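The Last Boat to Dokness

The ferry from Drummond left at 9 and I was on it with one suitcase and my mother's coat. There were two other passengers, a man with a bicycle and a girl asleep against the window. The crossing to Dokness took most of the morning. I had not been back for 12 years.

My brother had written in June to say the house was sold. The new people wanted it empty before winter, and he had a bad knee and a job he couldn't leave. So it was me. I had told him I would do it in a weekend.

The boat was called the Prinus, the same one as when we were kids, painted a different color. The seats had been changed too. I bought a coffee in the canteen and the woman behind the counter looked at me for a while and said I had my father's forehead. I said people used to tell me that. She wouldn't take the money.

She asked if I was going to stay. I told her no, just until the house was cleared. She nodded and wiped the counter where it was already clean.
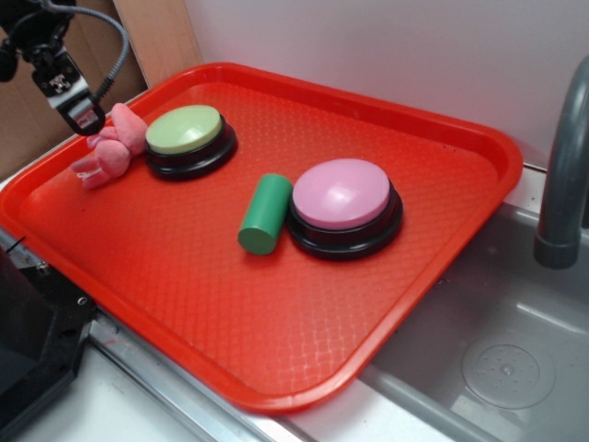
After that I went out on deck. The wind was coming from Urkurness, and with it the smell of the fish sheds, which I had thought were closed. You could see the church first, then the school roof, then the row of houses above the harbor. Ours was the one at the end. Somebody had taken down the fence.

I had the key in my pocket on a piece of string. My father used to say a key was no use on Dokness, since a locked door only told people you were home and didn't want them. He locked it anyway, every night, and put a chair against it when my mother was in the hospital. I never asked him about the chair.

The man with the bicycle came and stood next to me. He said the bus didn't run anymore and it was about 30 minutes up the hill if I didn't stop. I said I remembered the hill. He offered to carry the suitcase on his rack and I let him.

We walked up without talking much. At the gate he set the suitcase down and went on, pushing the bicycle. The grass had grown over the path. I stood there with the string wound around my finger, and then I went around to the back door, the way we always had, and tried the handle before I used the key.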